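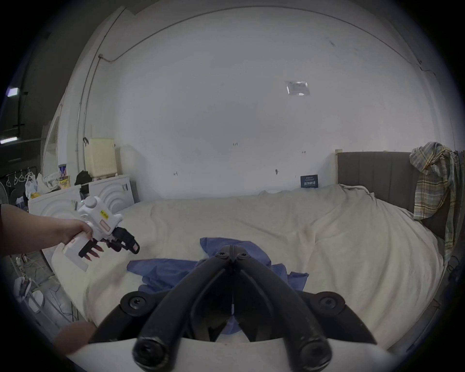
Hand-held grippers over the blue cloth at the Gronby recording site.

The Lost Grip

Gronby's laundry-folding program depends on demonstrations by people. Operators carry a gripper in each hand, handle cloth on a bed, and the recorded motion is used to train a robot arm. In December, the arm began to close its fingers just short of the fabric. The fault was traced to the hand-held tools.

Adwoa Acheampong, who leads data quality at Gronby, reviewed 900 recordings made over the previous month. In 105 of them, the logged finger opening did not agree with the video. The log showed the jaws nearly shut while the pads were plainly apart. 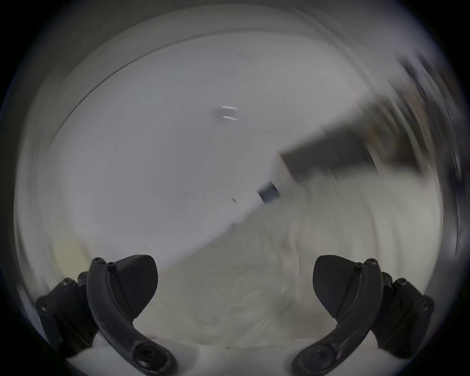

A Screw and a Sensor

The cause was a base screw that had worked loose on one tool. Each time the fingers closed, the joint shifted slightly before the Skosier position sensor registered any movement. The error was small at first and grew with use. The tool passed its morning check throughout, as that check tested the fully open position only.

There was a safety matter as well. During playback on the arm, the false reading caused the motor to press harder than intended. A bed slat cracked in one trial and the arm was stopped by hand. No one was hurt, but Gronby suspended all playback for 44 hours.
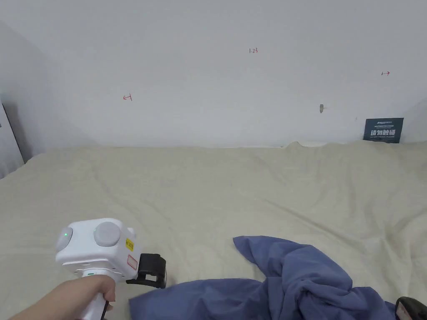 Cloth handling is recorded at bed height, with the tool held low.

The suspect recordings have been withdrawn. Operators now close the jaws on a Gyamfi gauge block before every session - and again after it - and each base screw carries thread lock. Tools are returned to the bench after 100 sessions, whether or not a fault has been reported.

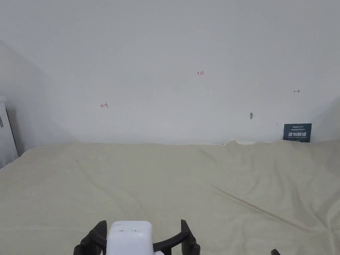 What Remains Open

Gronby has not yet decided whether the withdrawn recordings can be corrected. Acheampong favors discarding them. Drernatine, which supplies the arm, has asked for the raw logs and is reviewing its force limit.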